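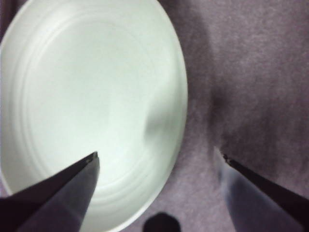

Attachment 1 — the big white bowl, ridges on the inside, on the purple cloth

Ticket 326
Subject: White serving bowl — grey marks on the inside, and a wobble
Product: Watura large round bowl, white, ribbed interior
Opened by: Nouhaila Tawfik
Opened: April 5, 2024
Status: Closed

Nouhaila Tawfik wrote:

Hello there,

I bought one of your big white Watura bowls in January from the Bensaid shop in Grarkport (the one by the ferry steps, not the outlet) and I've been using it nearly every day since, mostly for salad and for couscous when the whole family turns up. I love it, I should say that first! It's the right size, it looks lovely in the middle of the table and it's the first bowl I've had where the dressing gathers at the bottom and I can get a spoon to it.

I've got two problems, though, and I can't tell if they're connected.

The first is grey marks on the inside. They're fine little pencil-like lines, mainly on the thin rings that go round the wall, and they don't come off with washing-up liquid. I've tried a normal sponge, hot water, and an overnight soak with a bit of bicarb. The soak made it smell nice and did nothing else.

The second is that it wobbles. When I put it on the kitchen worktop and press one side of the rim, it rocks and makes a little knock. On a cloth it's fine, or at least I don't notice it.

I've put a picture on the ticket. There's a soft grey shadow on the inside, on the right near the rim. The marks are much thinner than that and I don't think a picture taken from overhead is going to show them. I can bring the bowl into the shop if somebody wants to hold it under a lamp.

Is it faulty or is it me?

Thanks,
Nouhaila

Fendano Home Support wrote:

Hi Nouhaila,

Thanks for getting in touch, and I'm glad the bowl's getting plenty of use. Your picture came through fine. I can see the rings on the inside and they look as they should, they're part of the shape and not a flaw. You're right that I can't make out the pencil lines from it, so I'll go by what you've told me.

A few questions, if you don't mind:

What do you serve with? Metal spoons and tongs are the usual cause of grey lines on a white glaze. The metal is softer than the glaze and leaves a bit of itself behind, and raised rings catch more of it than a smooth wall would.

If you run a fingernail across one of the marks, does it catch, or does it glide over?

Have you stacked anything inside it, such as a pan or a smaller dish?

And for the wobble, could you turn the bowl over and feel round the foot (the unglazed ring it stands on)? Tell me if there's a rough spot or a drip of glaze. Then try it on another hard, flat surface, a windowsill or a glass table if you have one, to see if it still rocks.

Please don't use wire wool or a scouring powder in the meantime.

Best wishes,
Fendano Home Support

Nouhaila Tawfik wrote:

Right, I've done my homework!

Serving: metal, yes. I've got a big pair of steel salad servers that were my aunt's and I do rather go at it with them. I also mix in the bowl with a whisk sometimes, which now that I type it out sounds like an obvious thing not to do.

Fingernail: it glides. I tried it on several of the marks, including the worst one, and I can't feel anything at all.

Stacking: yes again, sorry. The colander lives in it. It's the only cupboard where either of them fits.

Foot: I went all the way round with my thumb and there's one place where it's a tiny bit raised, like a grain of sand stuck on. Everywhere else is smooth. I tried it on the bathroom windowsill and it still rocks, but less than on the worktop. Then I put a ruler across the worktop, and there's a dip in it right where I've been standing the bowl, so I think some of this is my kitchen.

I also put it back on the purple cloth and pressed the rim all the way round. No knock. The cloth is quite thick and fuzzy so I suppose it's swallowing the difference.

Am I allowed to scrape the grain off? My brother says to use sandpaper, but he says that about most things.

Nouhaila

Fendano Home Support wrote:

Hi Nouhaila,

That's really helpful, thank you.

If your nail glides over the marks, the glaze hasn't been scratched through and what you've got is metal transfer. It should come away with a cream cleaner, the gentle white sort you'd use on a hob. Here's how I'd go about it:

1. Wash the bowl as normal and dry it.
2. Put a small blob of cream cleaner on a soft damp cloth.
3. Rub along the rings, following them round. Going across them tends to clean the tops and leave a grey line in the dips.
4. Leave it for 8 minutes, then rub again with a clean bit of the cloth.
5. Rinse very well, wash with washing-up liquid, rinse again.

You may need to do it twice on the heavier marks. Try a small patch low down first, and stop if the surface starts to look dull.

For the foot, your brother isn't far off. A single raised grain is usually a speck left over from firing. Use a fine wet-and-dry paper, dampened, and rub only the grain itself with the bowl upside down on a folded towel. Stay off the glaze. A few strokes and then check on the windowsill. If you don't fancy doing that yourself, take the bowl to the Bensaid counter in Grarkport with the ticket number and they'll do it for you, or swap the bowl if it still rocks afterwards. You're well inside the exchange period.

Let me know how you get on. I'll keep this open for 22 days.

Best wishes,
Fendano Home Support

Nouhaila Tawfik wrote:

Update on the marks: they're going! I did the first round last night and the lower rings came up completely white. The ones near the rim took a second go, and there's still one stubborn line that I can only find if I tilt the bowl towards the window. Following the rings round made a big difference. I'd been scrubbing across them like a washboard.

I had a spot of bother with step 5. I thought I'd rinsed it properly and then the first salad tasted faintly of lemon cleaner, so I'd put "very well" in capitals if you send those instructions to anyone else. I gave it another wash and it's been fine since.

I haven't touched the foot yet. I lost my nerve with the paper in my hand, so I'm going to take it to the counter when I'm next in town. Do they need the receipt? I've got the card statement but the paper one has vanished.

Nouhaila

Fendano Home Support wrote:

Hi Nouhaila,

Great news on the marks, and point taken about the rinsing. I've passed it on to the person who looks after our care sheets.

The card statement is fine. Just give them ticket 326.

Best wishes,
Fendano Home Support

Nouhaila Tawfik wrote:

Last one from me, I think.

I went to the counter this morning. The lady there found the grain straight away, rubbed it down and stood the bowl on the glass by the till — no rocking, no knock. I was in there for less time than it took me to find somewhere to park. She also weighed out 700 grams of dry couscous in it to show another customer how much it holds, and I now have that customer's recipe for preserved lemons.

At home on the worktop there's still the faintest movement over the dip, but if I shift the bowl a hand's width to the left it sits flat. So that's where it lives now. The colander has gone on top of the fridge and I've bought a pair of wooden servers. My aunt's steel ones are in the drawer for other dishes.

You can close this. Thank you for being so patient with me!

Nouhaila

Fendano Home Support wrote:

Hi Nouhaila,

Lovely, thanks for letting me know. I'm closing the ticket now. If the rocking comes back on a flat surface, reply to this thread and it will open again.

Resolution: metal marks removed with cream cleaner; grain on foot rubbed down at Bensaid counter, Grarkport. No exchange made.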